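Why do metals rust?

Leave an old bicycle out in the garden all winter and by February it will probably have orange patches on the chain and the screws. The orange stuff is rust. It can make a strong chain so weak that it snaps.

What is rust?

Rust is what you get when iron joins up with oxygen and water. Oxygen is a gas in the air all around us. Water can come from rain, dew or just damp air. When all three meet, a slow chemical reaction begins and the iron turns into a new material called iron oxide.

Iron oxide is nothing like iron. Iron is hard and grey, and it bends before it breaks. Rust is crumbly and reddish brown. It also takes up more room than the iron it came from, so it swells, cracks and flakes off. Fresh iron is then left bare underneath, and that starts to rust too. Given enough time, a thin sheet of iron can rust right through.

Do all metals rust?

No. Only iron, and metals made mostly of iron, can rust. Steel is mostly iron with a little carbon mixed in, so ordinary steel rusts.

Other metals change in their own ways. Copper goes brown and then, after many years outdoors, green. The dome of the town hall in Plarnen is covered in copper and has been green for longer than anyone living there can remember. Silver turns dark. Aluminium reacts with the air very quickly, but it makes a thin, tough skin that stays put and protects the metal below. Gold hardly changes at all. A gold ring can lie in the ground for 1000 years and still shine when it is dug up.

Why is rust worse by the sea?

Sea water has salt in it, and salt makes rusting happen faster. Wind carries tiny drops of salty water on to railings, cars and gates. In the fishing village of Julura the harbour railings are painted every year, and the rust still finds its way in through the scratches. Salt is spread on icy roads as well, so cars that are driven in winter need a good wash underneath.

How do people stop it?

The main trick is to keep air and water away from the iron. Paint does this well as long as it isn't chipped. Oil and grease do it too, and oiling a bicycle chain also helps it to run smoothly.

Another way is to coat the steel with zinc. This is called galvanising. Many buckets, bins and farm gates are made like this, and they have a dull grey colour. If the zinc gets scratched it still helps, as the zinc reacts first and the steel is spared for a while.

Metal things that are used every day get knocked and scraped, so they should be looked at often and kept clean and dry.

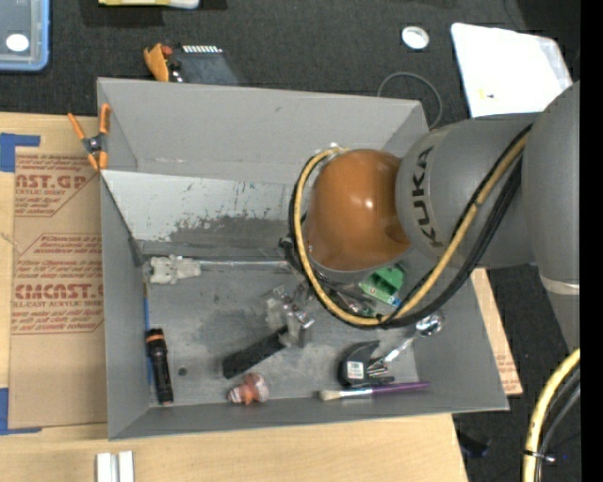

Try it yourself

You will need three plain iron nails, three jars, some salt and a grown-up to help. Check that the nails are not galvanised, or you may wait a long time.

1. Put one nail in a dry jar and screw the lid on.

2. Put the second nail in a jar and half cover it with tap water. Leave the lid off.

3. Pour 200 ml of water into the last jar, stir in two spoonfuls of salt and add the third nail so that it is half covered. Leave the lid off.

4. Put the jars on a shelf and look at them once a day for 12 days. Draw what you see each time.

Which nail rusts first? Is there more rust under the water or near the top? Wash your hands when you have finished, and don't touch the sharp ends.

Words to know

Corrosion — the slow damage to a metal caused by things around it. Rusting is one kind.

Galvanise — to cover steel with a layer of zinc.

Oxide — a material made when oxygen joins with something else.

Page last checked: 21 April 2021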